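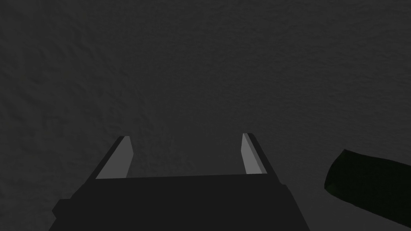
Wer im Deutschen über Zwischenräume redet, hat erstaunlich viele Wörter zur Auswahl, und ich gebe zu, dass ich mich beim Annotieren mehr als einmal in ihnen verlaufen habe. Lücke, Spalt, Ritze, Fuge, Abstand, Öffnung – im Wörterbuch sieht das alles schön sortiert aus, im Korpus dann leider überhaupt nicht mehr. Mein Lieblingsproblem ist die Lücke. Sie verlangt eigentlich eine Reihe, in der etwas fehlt (Zahnlücke, Baulücke, Parklücke), und trotzdem sagt fast jeder »Lücke«, wenn zwei Dinge einander gegenüberstehen und dazwischen viel Platz ist, so wie bei den beiden Fingern in Abbildung 1. Von Reihe keine Spur, gefehlt hat da auch nichts. »Spalt« wiederum würde ich bei dieser Weite niemandem durchgehen lassen, »Abstand« schon eher, aber das klingt dann sofort nach Zollstock.

Startseite > Beiträge > Lexikalische Semantik > Zwischenräume im Deutschen

Von Myrto Papadakis, Mittwoch, 26. Juli 2023

3.2 Lücke und Spalt im Teilkorpus Trindau

Das Teilkorpus Trindau besteht aus transkribierten Gesprächen, in denen Leute einander ihre Wohnungen, Werkstätten und Gärten erklären. Ich habe daraus 200 Belege für »Lücke« und 200 für »Spalt« gezogen, jeweils mit genug Kontext, dass man versteht, worum es überhaupt geht. Aba Alhassan und ich haben getrennt annotiert und uns danach sehr ausführlich gestritten, vor allem über Zaunlatten. (Ist der Raum zwischen zwei Latten eine Lücke, wenn der Zaun so gebaut ist? Aba meint ja, ich meine inzwischen auch ja, aber ungern.)

Von den Belegen für »Lücke« setzen 131 tatsächlich eine Reihe voraus, in der man an der betreffenden Stelle noch ein Glied erwarten würde. Bleibt also ein ordentlicher Rest, der nach der Lehrbuchdefinition gar nicht vorkommen dürfte! In diesen Belegen geht es um zwei Begrenzungen, die auf irgendeine Weise zusammengehören: Schrank und Wand, Bett und Nachttisch, die Flügel einer Tür. Ich nenne sie im Folgenden paarige Lücken. Der Ausdruck stammt von Savvas Lambrakis, der ihn in einer Diskussion eher nebenbei fallen ließ und jetzt damit leben muss.

Bei »Spalt« liegt die Sache anders. Hier zählt die Form, und zwar muss der Raum deutlich länger als breit sein. Besonders hübsch ist der adverbiale Gebrauch (»mach das Fenster mal einen Spalt auf«), den ich in 60 Belegen gefunden habe und der sich mit »Lücke« partout nicht nachbauen lässt. »Eine Lücke auf« sagt kein Mensch, auch nicht in den Dialektaufnahmen, die ich im Dezember extra noch einmal durchgehört habe.

Unklar ist mir weiterhin, was das Verb mit der ganzen Geschichte macht. »Klaffen« verträgt sich mit beiden Substantiven, zieht aber die Bewertung mit: Was klafft, ist den Sprechern zu groß oder an der falschen Stelle. Ich hatte zuerst vermutet, dass »klaffen« die paarige Lesart begünstigt, weil das Wort ja auch für Wunden und offene Jacken herhält. Die Daten geben das nicht her, jedenfalls nicht in dieser Menge. Sofia Mavromatis hat vorgeschlagen, stattdessen die Präpositionen anzuschauen, also »Lücke in« gegen »Lücke zwischen«, und damit geht es in Abschnitt 3.3 weiter.

Diese Website verwendet Cookies. Mit der weiteren Nutzung erklären Sie sich damit einverstanden.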